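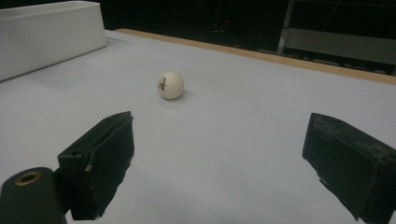

# Penry - ping pong ball pickup notes

Hi! Penry is my little folder of notes and pictures on putting ping pong balls away, which is a sillier and more fun subject than it sounds. I started it in April, after one too many evenings crawling under furniture, and the last tidy-up of this file was December 4, 2023.

## What's in it

- 18 short write-ups, one per session, in plain text
- 4 pages on bins and trays (I have opinions)
- a list of words I use, so "bin" always means the open plastic kind and "tray" the flat kind

## The setup

A pale tabletop, a small white ball, a white plastic bin with rounded corners. White on white on white, I know - I like how calm it looks, and the shadow under the ball does a lot of the work. The bin is long and narrow and I lay it lengthwise, pointing away from me. Kamlesh Tomar keeps telling me to try a square one and I keep forgetting to buy it.
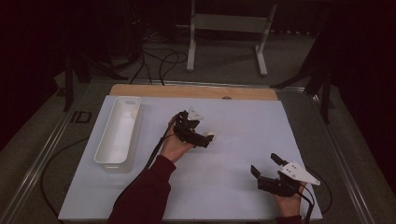 **Do I need the same bin to follow the notes?**

Any open container with sides taller than a ball will do, and I've used a shoebox plenty of times.

## Using it

Take what you like, just mention Penry somewhere. File names start with the session number, except in the first 6, where I hadn't thought of that yet (sorry!).

Comments

dondari_fan: the word list is my favorite part, please add "rim"

Pollska: Which write-up covers trays? Session 4 seems to stop halfway through.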